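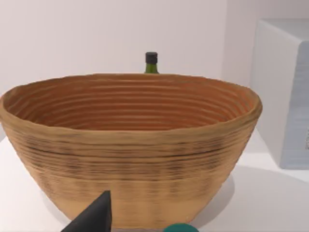
Bamondale, Tue 3 March

Picked up the basket task again after leaving it alone since January. Wrist camera view, simulated, basket with the bottle behind it. The question is still whether the policy trained only on rendered views can choose a rim grasp when most of a second object is hidden, or whether it goes for the bottle neck as soon as it sees the cap.

Set-up as agreed with Brodie: policy checkpoint from the Maluleke run, 1000 rendered episodes for training, 220 held-out scenes for testing. Scene generator is Gurkis, default soft lighting, white table, plain wall. The start pose of the arm is the same in every test scene. Only the object positions and the basket texture change.

Three conditions:
A - basket alone
B - basket with the bottle clear to one side
C - basket with the bottle behind it, neck showing over the far rim

Condition C is the one that went wrong in January. The gripper closed above the far rim, on nothing, and the episode timed out. I put it down to the depth estimate at the time. Kagiso thought it was the training set, as the bottle was almost never hidden in those scenes, and asked for a batch with more overlap. That batch is now in. 716 of the 1000 episodes have one object partly covering another.

Results so far. A is unchanged, which we expected. B is slightly better than before but I would not claim anything from it. C is clearly better. The fingers now come down on the near rim in most of the episodes I have replayed, and the approach path is lower and flatter than it used to be. I have not finished replaying, so no percentages in here until the whole held-out set has been scored by the script and not by me.

What still fails in C: the policy sometimes hesitates over the rim, backs off and comes in again from the same angle. It does this more with the streaky coil textures than with the plain ones. Brodie suggested the darker bands are being read as an edge. Possible. The coils are fine parallel lines and they do shimmer a bit when the camera gets close, so it could also be a rendering problem. Easy to check by swapping the texture for a flat tan and leaving everything else alone.

Contact model: I raised the friction on the basket halfway through the morning and then put it back, because the rim was sticking to the finger on release. Runs 1 to 3 today were done with the raised value and should be thrown away. I have moved them to the scrap folder on Sistidard so they don't get counted by mistake.

The grey box-shaped object on the right is in all the C scenes and has no collision shape. I had forgotten this. The arm has passed through its front corner at least once on the way out, and the episode was still logged as a success. Needs a collision shape before the final scoring, and the old C results will have to be run again with it so that the comparison is fair. Annoying, but it is only machine time.

To do:
- flat tan texture, condition C only, same seeds
- collision shape on the block, then rerun C with both checkpoints
- ask Kagiso whether the overlap batch used the old friction value or the new one
- write the retry count to the log - at present a second approach looks the same as a clean first one

Left the flat texture job in the queue at the end of the day. Brodie has the seeds list.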